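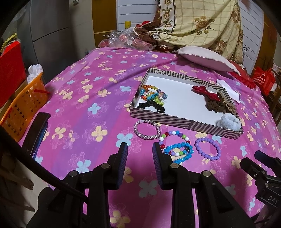 Household tidying is the branch of domestic robotics concerned with picking up loose objects and putting them where they belong. It is usually treated apart from floor cleaning, which has been done by machines in ordinary homes for many years, and apart from cooking and laundry, which have their own problems. A tidying task can be very small. Sorting bracelets and scrunchies into a box lid on a bed is a full task in this sense, with a start state, a goal and several ways to go wrong. Whether machines can do such work yet depends a good deal on what is meant by doing it. Single actions can be carried out under good conditions. Whole jobs, in a home the machine has not met before, remain unreliable.

Scope

The term covers clearing tables, returning toys to bins, pairing shoes, filling drawers and sorting small personal items. Wiping and scrubbing are normally left out. Folding is counted by some writers and not by others. In shops and small factories the nearest relatives are kitting, where a set of parts is placed in a tray for an assembler, and restocking, where goods are put back on a shelf or hook.

Kitting was automated much earlier than tidying. The parts are known in advance, they arrive in a known way, and the tray has a fixed place for each of them. A bedroom offers none of this. The container may be a drawer, a basket or the lid of a gift box, and the right place for an object is often a matter of family habit.

Why small soft objects are hard

Most grippers close two fingers toward each other. This works well on blocks, cans and bottles. It works less well on things that change shape when touched. A fabric scrunchie squashes before it can be lifted, and a fluffy one hides its own outline, so a camera may place the edge of the object too far out. A string of beads can sag on one side and roll on the other.

Rings of beads raise a second problem. The fingers may close across the whole ring, pinch one side of it, or go down into the open middle. Each choice changes how the bracelet hangs and how it lands. People switch among these grasps without thinking. A machine has to be given the choice or learn it.

Piles are harder again. When several hair ties lie together, pulling one may bring the rest along. Shaking the tangle loose is a reasonable answer at home and a poor one for a robot arm working near a lamp. Research systems often avoid the matter by spreading the objects out first, which makes the success rate look better than it would be in use.

The surface matters as well. A mattress gives way when pressed, and a printed sheet adds bright shapes that have nothing to do with the task. Early vision systems sometimes reached for printed flowers.

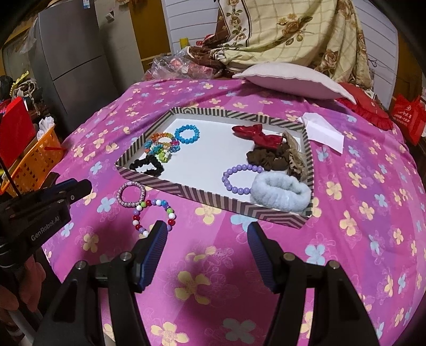
Learning from people

Two main methods are used to teach tidying. In the first, called teleoperation, a person steers a robot arm from a distance and the movements are recorded. In the second, a person carries a hand-held gripper fitted with a camera and does the chore directly. The second method is quicker and can be used in real homes, as no arm has to be brought in. Its weak point is that a human wrist and shoulder can reach positions that a fixed arm cannot, and some recordings have to be thrown away for that reason.

Nayara Lopes, who worked on the Pondside household trials, argued that the choice of objects counts for more than the number of recordings. Her group collected 227 recordings of small-item sorting in bedrooms, with 14 kinds of object. The trained system did well with hard beads and hair clips. It did poorly with plush scrunchies, which it tended to drag over the rim of the container – a fault that had not been scored at all in the first round of tests.

Pondside later added a rule that an item hanging over the edge counts as half placed. Other groups have not taken this up, and their results are hard to set beside the Pondside ones. 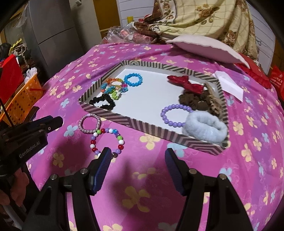 Scoring is a wider difficulty in the field. A toy bin is easy to judge, since a toy is either in it or out of it. A tray of mixed accessories has no single finished state. One person wants bracelets at one end and scrunchies at the other, and another wants everything inside the rim and no more. Lajos Kun proposed that the owner of the objects should do the judging, with no written standard. Critics replied that two owners would give different marks to the same tray. Kun accepted this and said the same was true of hired cleaners.

Speed

Speed is reported less often than success. A Pondside test in August gave the system 20 minutes to place a set of mixed accessories that a person could put away in 2. The machine used most of its time looking, moving a short way and looking again. Faster settings were tried, but light objects were knocked out of reach more often.

For shop-floor work the comparison is different. Osell, a supplier of sewing notions, ran an arm overnight to sort returned hair clips and elastic bands by type. The arm was slower than the packing staff. It was kept on clips, where slow work through the night was good enough, and taken off elastic bands, which stuck to one another.

Products

No general tidying robot is in common household use. Grillura, a kitchen equipment maker, showed a counter-mounted arm that returned utensils to a rack, but the rack had to be its own. Org, a storage company, took the other route and sold shallow trays with raised dividers meant to be easy for both people and grippers. The trays sold mainly to people with no robot.

Mobile machines with arms have been tested in homes, usually with a remote operator ready to step in. How often the operator does so is not always published – a point raised by Lopes among others – and a demonstration without that figure says little about what the machine can do alone.

See also

Bin picking
Deformable object handling
Kitting
Teleoperation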